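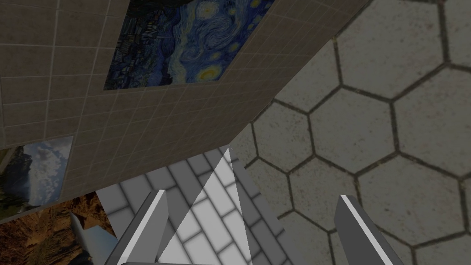

## Section 2: Placing and setting up your Rekine humidity monitor

By now you should have the monitor out of its box and the batteries in, and you've probably already caught yourself looking at the number on the little screen and wondering if it's right. Give it time! A new monitor needs a good long rest in the room before its readings mean much, so please don't go buying a dehumidifier on the strength of the first ten minutes.

The steps that follow go at an easy pace. Most people get through them in an evening, and you can stop after any step and pick it up again later.

### Choosing a spot

1. Walk through the room and find an inside wall. Outside walls run cooler in winter, and the air right beside them will read damper than the air you're living in.
2. Pick a place at chest height, well away from radiators, kettles, shower doors and sunny windowsills. A bookshelf is lovely if the monitor stands at the front of it and isn't tucked in behind the books.
3. Set the monitor on its stand with the vents facing the room.
4. Leave it there overnight with the door the way you usually keep it. If you sleep with the door open, leave it open.

**Note:** Tiled and painted walls are both fine to stand the monitor near. If you'd like to hang it, use the adhesive pad on tile and the small screw on plaster. Wipe the tile with a dry cloth first and press the pad down firmly while you count slowly to thirty.

**Caution:** Do not drill into tile to hang this monitor. It's very light, and the pad will hold it.

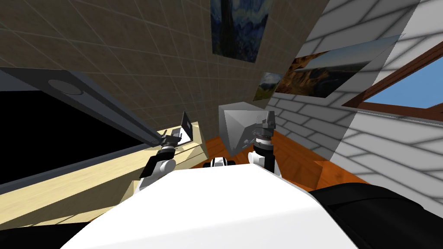

Older houses deserve a little extra patience. Liette Gill, who wrote the first version of this guide, tested her monitor in a house built in 1913, and she had readings that wandered up and down all day long depending on which doors were open and whether anybody had put the potatoes on. If your numbers wander too, leave the monitor where it is for a week and look at the daily average instead - you'll find it on the second screen, under the little wave.

### Checking the reading

The salt test is an old one and still a good one. You'll need the bottle cap and zip bag from the kit, plus a spoonful of table salt.

1. Put the salt in the cap and add water a few drops at a time until it looks like wet sand. If it turns soupy, add more salt.
2. Place the cap and the monitor in the bag, side by side, and seal it with some air inside.
3. Leave the bag alone for eight hours, somewhere the temperature stays steady.
4. Read the screen through the bag. It should show 75 percent.
5. If it shows something else, hold the **Adjust** button until the number blinks, then tap up or down until it reads 75.

**Caution:** Keep the wet salt away from the vents. Should any get in, take the batteries out and let the monitor dry for a full day before you try again.

A reading of 100 percent nearly always means water on the sensor. Dry it out as described above, and write to Mackenzie Sandhu at our help desk if it keeps coming back.

### Moving your readings to a computer

The monitor stores 800 readings and then begins writing over the oldest ones, so it's a good habit to copy them off every month or so. Any fairly recent laptop or desktop will do. Mimeck, the program that comes with the monitor, doesn't need an internet connection once it's installed.

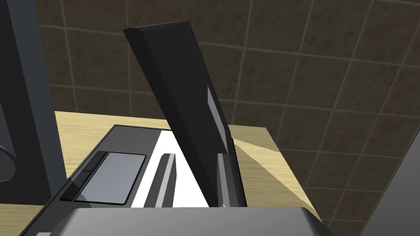

*Laptop on a light wooden tabletop.*

1. Install Mimeck and open it.
2. Plug the cable into the monitor first and the computer second.
3. Wait for the word **Ready**, then choose **Copy readings**.
4. Give the file a name you'll recognize next July. "Back bedroom" is a better name than "test."
5. Choose **Finish** before you pull the cable.

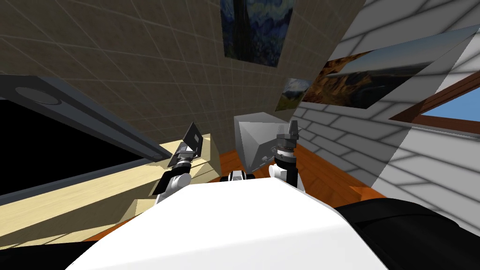

### Setting the alerts

1. In Mimeck, open **Alerts** and choose the room.
2. Set the low alert to 30 percent and the high alert to 60.
3. Choose **Quiet at night** if the monitor lives in a bedroom.
4. Press **Save** and listen for two short beeps from the monitor.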